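Ticket: Ukton hand grippers, right unit drops tracking
Opened by: Maham Bugti
Assigned: Faisal Ghumman
Date: 31/01/2023
Status: open

Maham: Gokham support says firmware 5 fixes the dropouts. I doubt it. Same jump in the right-hand path as with the old build, while the left stays clean. They also blame our floor reflections, which sounds like a guess. 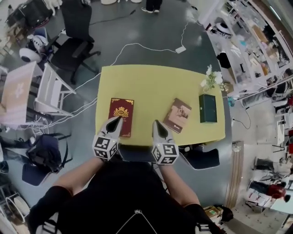
Both grippers at the near edge of the yellow table, marker cubes on, book and booklet out.

Faisal: Swap the cubes left to right and run 40 picks. If the fault follows the cube, it's a bad print. If it stays put, I'd look at exposure. Yours is at 4000, the Grundisa pair ran at 2000.

Maham: Will do. I'm not buying the Jatoi set on the strength of their demo video either. Leave this open until the swap run is logged.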